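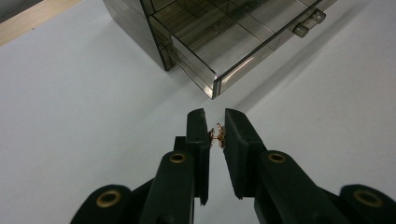

Himimthorpe, April

Open day station check - small parts sorting, hand-held gripper and drawer organizer
Host: Fusden
Checked before doors, at 8:40 a.m., and again at midday

1. Table surface clean and level
OK. White top wiped down. Wood edging checked by hand for splinters, none found.

2. Organizer stable with a drawer pulled out
OK with comment. Stable with one drawer part open. With two drawers fully open the cabinet tips forward under light pressure. Demonstrators to open one drawer at a time. Hinds to supply a non-slip mat.

3. Gripper linkage and eyelets
OK. All brass eyelets seated. No play in the inner arms. Slight stiffness in the outer right arm at full opening, not a hazard.

4. Finger alignment
OK. Tips close evenly on a small copper-colored part held by its two flanges. The flange edges are jagged - check the finger faces for scoring at midday.
Midday: light marks on both faces, no loose material.

5. Pinch points
Action required. The gap between the linkage arms closes to less than a child's finger width. Visitors may use the gripper only with a demonstrator at the table. Sign to be moved from the wall to the table edge.

6. Small parts control
Action required. Parts are fingernail size and a choking hazard. Start count 200, midday count 200. Keep the spare bag (926 by label) in the locked cabinet and off the table.

7. Drawer plastic
OK with comment. Hairline crack at the back of one drawer, no sharp edge. Tape it or swap it before the next visit.

8. Visitor numbers
Room limit is 68. Around 100 signed up for the morning, so entry was split into two groups. Limit held both times.

9. Walkway and cables
OK. Catia display moved back from the door at first check. Floor cable covered end to end.

10. First aid and exits
OK. Kit sealed, eyewash in date. Rear exit was blocked by folding chairs at 8:40 a.m., cleared before doors.

Result: station may run. Items 5 and 6 stay open until the sign is moved and the closing count is entered.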